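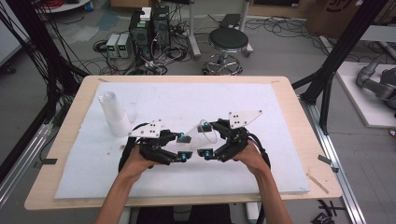
Acta de la reunión de la asociación de usuarios del taller Tuhumury
2025-06-03

Preside Fares Darwish. Toma nota Khairul Lumbantobing, que pide que conste que le tocaba a otro.

1. Acta anterior
Se aprueba sin leerla, como es costumbre. Darwish recuerda que el punto sobre las sillas sigue abierto desde noviembre y que las sillas también siguen abiertas, por las costuras.

2. La mesa de trabajo
Se debate si el tablero blanco de espuma debe quedarse sobre la mesa de madera clara. A favor: se ve bien lo que se apoya encima y la madera sufre menos. En contra: ya tiene marcas y motas, y hay quien las toma por migas y trata de barrerlas. Se acuerda dejarlo y cambiarlo cuando dé vergüenza. Darwish pregunta quién decidirá cuándo da vergüenza. No se presentan candidatos.

Lumbantobing propone comprar el repuesto en Plamon, a 82 euros con el transporte incluido. Se aprueba el gasto con una abstención, motivada por el transporte.

3. Vasos y botellas
Se recuerda que el vaso de plástico transparente es material de la mesa y no sirve para beber. Quien tenga sed dispone de los vasos de la cocina, que son feos pero no se pierden de vista sobre un fondo blanco.

La botella de plástico blanco esmerilado se queda en el lado izquierdo del tablero. Se pide una etiqueta con el contenido. Sigue un intercambio sobre si la etiqueta debe decir también el contenido anterior - se decide que no, por espacio. Lumbantobing hará las etiquetas antes de la próxima reunión.

4. El palito
El palito fino de madera que anda por la esquina inferior derecha del tablero genera más intervenciones que el presupuesto. Unos lo consideran herramienta, otros basura. Darwish sostiene que lo ha usado para remover. Se acuerda darle sitio en el bote de los lápices y revisar su situación más adelante.

5. Cuentas
Quedan 675 euros en caja, antes del tablero. La factura de Verkik por el arreglo del fregadero asciende a 300 y se paga. Se rechaza, por 100 euros, la oferta de Taltby para rotular la puerta: el cartel actual se lee, si uno ya sabe lo que pone.

6. Ruegos y preguntas
Se ruega recoger la mesa al terminar el turno. Se pregunta qué se entiende por recoger. El asunto pasa al orden del día siguiente, detrás de las sillas.

Pendiente:
Tablero: Darwish.
Etiquetas: Lumbantobing.
Sillas: sin asignar.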